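Search the list archive Go
We use cookies to remember your login. OK

Re: [pipe-and-leaf] Derkach tins drying out 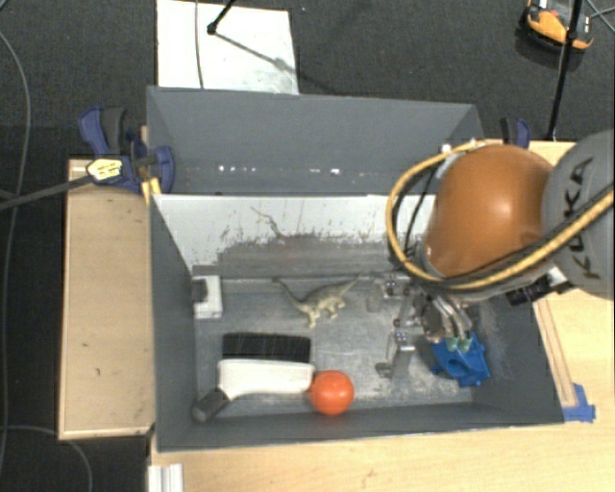

The gray bin, open on the table.

Nuwan Akanda wrote in August:
> Two of my 7 Derkach tins rattle like gravel. Is Corkeo
> flake any better, or do I just buy a humidor?

Nuwan, a humidor will make your pipe tobacco taste like a cedar closet. Use a canning jar and a damp clay disk, and leave it alone for two days, which I realize is asking a lot.

Corkeo is fine if you enjoy licorice and regret. I bought 200 grams and have been very generous with it ever since.

Merike Ķēniņš

Contact the list owner | Back to top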